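Mingate Pantry Table — progress report to the Bendimano Fund
Prepared by Tamunoemi Edet, 15 December 2023

Hi all, and thanks again for being so patient with my paperwork! This covers everything since August, when the second part of your grant came through and we could finally get the snack and breakfast table going properly.

The short version is that it's busy. We've had 176 households sign up, and 165 of them have been back at least once (I was hoping for that and didn't dare write it in the application). Most come in for bread and something for the kids' lunches, and a fair few stay to talk. Wasteo still drops off the day's surplus from the bakeries on their route, and Nwosu has kept us in jars and drinks at a price I'm a bit embarrassed to admit we haggled over.
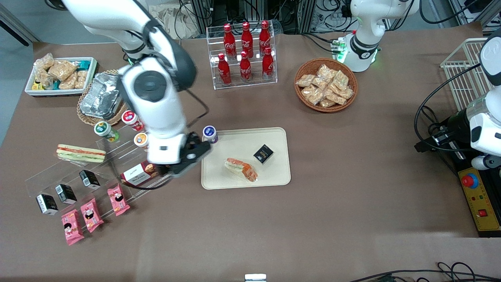 Sorting the food has been the biggest change this fall. We used to tip everything into whatever box was closest, and then people had to dig. Now the wrapped bread and pastries go together in a white tray, with the little packets tucked in wherever they fit, and the jars stand out where people can get at them. The colored lids are a real help — green, red, orange, blue — and I've started asking for "another red one" when I restock, which drives my sister up the wall. The round wicker basket came from my own kitchen and I'm not getting it back, I can tell.

Money next. We're under on packaging and over on transport, mostly fuel for the Mingate pickups, and I'd like to move $165 from one line to the other if that's all right with you. The receipts are in the envelope with this report. There are 5 I still need to chase from Wasteo.

What hasn't worked so well is the early opening. We tried it for 30 days and hardly anyone came before the school run, so we've gone back to the old hours and people seem happier (me included!).

For the next stretch I'd like to get a second tray, plus some proper labels for allergens. Let me know about the $165 when you get a minute, and do come by and see us.

Tamunoemi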